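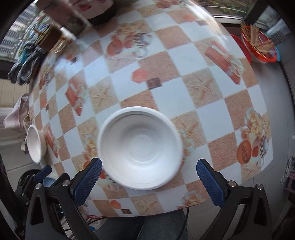
A reader going by Plandora wrote in to say that oilcloth and vinyl are two different things and that I ought to be ashamed of lumping them together. Fair enough! So I've rewritten this entry from the top, and I'll try to keep the two apart, although everyday speech gave up on that a long while ago.

Oilcloth (also called enamelled cloth, or American cloth in older British books) is, strictly speaking, cotton or linen that's been coated with boiled linseed oil until it sheds water. What most of us call oilcloth now is a woven or fleecy backing with a layer of PVC on top. My grandmother called all of it oilcloth, my mum calls all of it "the plastic", and the shops call it whatever they like.

History

Oiled fabrics go back centuries. Sailors wore them, travellers threw them over luggage, and by the eighteenth century people were painting heavy canvas in oils and laying it on the floor, often in a pattern of squares meant to look like marble or tile. These were floorcloths, and the good ones took months, because each coat had to dry before the next went on. Linoleum, patented in the 1860s, more or less finished them off.

The table version hung on a lot longer. It was sold off the roll in general stores, cut to length, and you'd find it on kitchen tables, pantry shelves and the insides of drawers. I've got a scrap that lined a drawer in our old place and it still smells faintly of linseed -- a smell I love and my family can't stand. The trouble with the real stuff is that it cracks along the folds and goes sticky in the heat. Once PVC coatings became cheap after the Second World War, the old kind nearly vanished.

Patterns

I could go on about patterns all day (I have, at parties). Gingham is the one everybody pictures. After that come fruit, roses, lemons, the seaside in all its forms, and checkerboards, which I think are a straight inheritance from those painted floors. A diagonal check is handy on a table that isn't quite square to the wall, as the eye doesn't catch the crooked edge nearly so quickly.

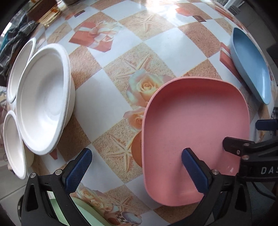
Mixed patterns are my own weakness. Printers were never shy about putting things together that had no business sharing a cloth, and a busy print hides crumbs and tea stains far better than a plain one does. The plain navy I bought from Kravets showed every single grain of sugar. It lasted me two summers before I gave it away.

Colour matters too. Reds tend to fade first near a sunny window, so if your table sits in the light, turn the cloth end for end every so often. I do mine in July and again whenever I remember.

Buying and measuring

It's sold by the metre, usually around 140 cm wide. Measure the table, then add the drop on both sides. For a kitchen table I like 34 cm of overhang at the ends and a bit less along the sides where knees go. Round tables need more cloth than you'd think, and you'll be left with four odd corners that make decent shelf liners.

Thickness varies a great deal. The Skilora cloth is light and drapes nicely but slides about unless you clip it. Ditov is stiffer, with a fleecy back, and took a good week to relax out of its roll.

Care

1. Wipe with warm soapy water and a soft cloth. Skip the bleach and anything gritty.

2. Get turmeric, ballpoint and newsprint off straight away. Once they've sunk into vinyl they're there for good.

3. Put a trivet under anything off the stove. PVC softens and marks, and it won't forgive you.

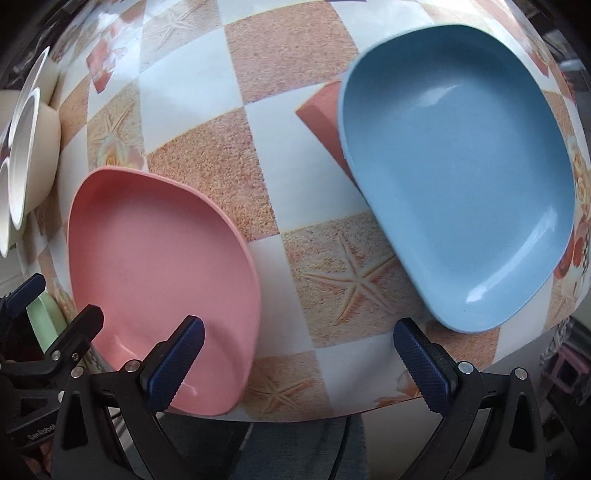 4. Roll it for storage, printed side out, around a cardboard tube. Creases can be coaxed out with a hairdryer on low from the back.

Comments

I still have true linseed oilcloth on my cottage shelves. A little beeswax keeps it supple. -- Pantryshelf

Printed side OUT? I've always rolled mine in. Will try it. -- marg_in_gumboots

My Ditov never did relax. Eight months and counting. -- teatowel6

Related entries

Linoleum
Floorcloths
Gingham
Waxed cotton
Shelf paper

Contact | Copyright the author, all rights reserved | Back to top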